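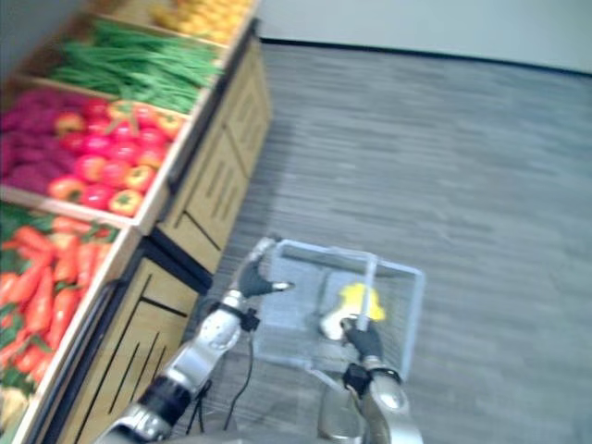 I've been selling the Ketalside slanted produce display for long enough now to have opinions about it, and most of them come down to the slope. Flat tables are fine for a village fête, but once you tip the bins towards the customer everything looks like there's more of it, and people pick things up without having to lean over. Peppers do very well out of it. Fill the bin right up to the wooden lip, let the red and yellow ones get mixed up together, and they more or less sell themselves. Carrots with their tops on are the other one I always suggest for a front bin – all that orange with a bit of leaf poking out of it is lovely next to green beans or anything purple.

So, the Ketalside. It's a run of open-topped bins in a light wooden frame, with closed cupboard fronts underneath, and you buy it by the section and join as many as you've got floor for. We make it in our own workshop and have done since I talked Mirko Carbone into leaving his kitchen-fitting job (his old boss still doesn't wave to me). Mirko draws the things, Jolanta Krajewska runs the finishing bench, and I answer the phone and write these pages, so blame me for the spelling.

What you get with a section

A single section is 1,505 mm wide and stands 1,577 mm tall at the back with the header rail on. Leave the rail off if you've got a low window behind, it only takes a couple of bolts. The bins come as full width or split down the middle, and you can say which you want where when you order. My advice is to have at least one split. You'll always have something you only want half a bin of, beetroot in my case, and a half-full wide bin looks miserable by lunchtime.

The lips are raised all the way round and rounded off on the top edge, so no splinters and nothing to catch a sleeve. We did try a lower lip for a while and customers liked the look of it, but round things roll. Anybody who has chased oranges across a shop floor at eight in the morning will see why we went back to the taller one!

The cupboards underneath are proper storage. Paper bags, spare scales, the broom, the box of price cards you keep meaning to sort out. The fronts have narrow upright grooves cut into them, which was Jolanta's idea – they hide trolley scuffs far better than a plain panel does. Each section has a recessed base too, so you can stand close to fill the back bins without kicking the paint off your toes.

Filling it

Long things go lengthwise. Beans especially, laid along the bin in a big loose bundle, because they slide if you put them pointing downhill. Heavy things want to be low, so potatoes, onions and swedes at the bottom and fruit up at the far end where it'll catch somebody's eye from the door. Please don't put strong colours of the same family side by side. Oranges next to carrots just turns into one big orange smudge from a distance, and your nice oranges get walked past.

Each bin will take 60 kg if the weight is spread, and I'd be surprised if you ever got near that with vegetables. There's a false bottom you can lift in for quieter days, which brings everything up to the lip without your having to buy more stock. Yến Ninh, who has the greengrocer's near us, leaves hers in all through January and takes them out again when the asparagus starts.

Cleaning and looking after it

The frames are oiled, so wipe them with a damp cloth and dry them off, and give them a fresh coat of the Wemum oil once a year. We send a tin with every order. Leafy tops hold a lot of water and will mark the wood if they sit against it overnight, so use the liners. If you do get a dark patch, a light sand and some oil usually sorts it.

If you need castors, ask for the Nendex set when you order and we'll fit them here. Adding them later is possible but it means emptying the lot and laying it on its back, and Nazareno Caruso will tell you at some length how he felt about that.

Price and delivery

A section is £529 including the cupboard base, liners and oil. False bottoms, castors and the end panels are extra. Delivery is in our own van and we'll carry it in and level it for you, as long as there's a door it can get through. Do measure that first – the sections don't come apart once they've been glued.

Lead time is usually five weeks, a bit longer before Christmas. If you'd like to see one filled before you decide, ring and ask for Lesego Mahlangu, that's me, and I'll tell you which shop near you has one. Mornings before ten are best.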